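8th December

Slept until nine, which hasn't happened since July, and woke up with the cat on my neck and the radiator knocking. I'd promised myself I would sort out the pills today before doing anything fun, so of course I cleaned the oven first.

Okay, the pills. Back when Dr. Fikre moved me onto the new blood pressure tablet she said to keep a list of everything I take, including vitamins, and bring it to every visit. I've been going in with it all in my head. On Tuesday I told her I was on 200 of the magnesium and she looked it up from my last visit and I'd said 400 then. So one of those was wrong and I couldn't tell her which! She was nice about it (Feven Fikre is nice about everything, she was nice when I fainted in the lab chair) but I came out feeling about twelve years old.

So I sat down after the oven with the shoebox and a pad of paper. Good grief, that box. Two half-finished bottles of the allergy stuff, both past date. The cough syrup from when Mom stayed. A tube of something for the dog, and the dog has been gone three years. Ibuprofen in 200s, and then a big bottle of the 800s from when I did my back in, which I'd completely forgotten were prescription and which I'm pretty sure I shouldn't be touching now with the blood pressure thing. I put a rubber band around that one and a note saying ASK.

Called the Okoth pharmacy to ask, in the end, because the note was bothering me. Got Kipchumba Tanui, the tall pharmacist with the very calm voice. He said no, leave those alone, anti-inflammatories can push your pressure up and they don't mix well with what I'm on, and to use acetaminophen for the back unless Dr. Fikre tells me different. Then he asked what else was in the box and I read him the entire list like a grocery order. He stopped me at the decongestant. Same problem, apparently - and I'd taken it for four days in a row before Thanksgiving! That might explain the week of silly readings on my cuff. I'd been blaming the gravy.

He also told me they have a drop bin for old medicines just inside the door, so I don't have to do the thing with the coffee grounds. I bagged everything up and walked over there before I could lose interest. Cold, but a nice bright cold. Stunomton looks better with the leaves down, you can see all the way to the water tower from the corner by the bank.

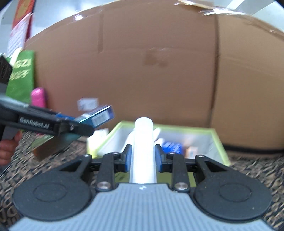
There was a line at the pharmacy counter, naturally, being a Saturday. Ran into Hidayah Pelupessy picking up her son's inhaler. She's had a worse week than me. They switched him to a different one because the insurance stopped covering the old one, and the new one works differently, you have to breathe in hard and fast and not slow and deep, and he'd been doing it the old way since Monday and coughing all night. Kipchumba took them over to the side and went through it with a practice one, twice, and had the kid show him back. I thought that was lovely. Hidayah said the leaflet was folded up so small she'd figured it was packing.

I bought a pill organizer while I was there, the kind with morning and evening. I have resisted one of these for years on the grounds that they are for old people. Well, I'm 53 and I take five things, so here we are. It took me ages to fill it. The lids are stiff and I dropped one of the little water pills down the side of the stove (the clean stove, at least). Wrote the whole list out neatly after, name and how much and what time, and took a picture of it on my phone so I can't leave it on the fridge. The magnesium is 200, by the way. The 400 was me counting two because that's the serving on the label. I've been taking one.

Bonifacio rang about four. His knee is on the calendar for after New Year's and he's nervous and pretending he isn't. They've told him to stop the fish oil beforehand and he's outraged, he says it's fish. I told him to read them his whole list too, every last thing, even the tea his sister sends. He said he would. He won't. I'll call him again midweek and nag.

Supper was the leftover lentils with an egg on top. Pressure at seven was better than all last week, and I did it properly this time, sat for five minutes first with my feet flat and didn't talk. It's hard to not talk when the cat is right there looking at you. I'll write it down each night until the next visit and see.

Need to do tomorrow:

- call Mom, ask if she wants her cough drops mailed (no)
- batteries for the cuff, the little symbol was blinking
- return Wekesa's casserole dish, it's been here since his birthday
- find out if the refill on the water pill went through, Okoth said 60 tablets and the bottle says 30

That last one is bugging me a bit. Probably it's the insurance again. I'd go look at the receipt but it's in my coat and my coat is all the way downstairs.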